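Made it to the Callthorpe open day this Wednesday and I'm still grinning on the train home. Robots everywhere, and they let you get really close!

The walking one was my favorite. Magdalini Margaritis ran the demo and took questions for 60 minutes straight. I asked 5 of them (sorry to the line behind me).
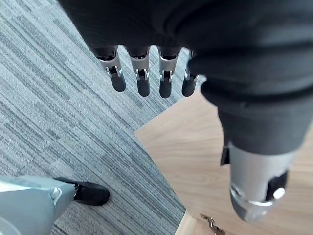

I could have watched the fingers all afternoon. All those little silver joints and pins! She told us they'd rebuilt the thumb twice since spring, and now she wants a better glove.

Two more open days coming before winter, 50 people each. Bring your kids, bring your dad, go early. The coffee's good too!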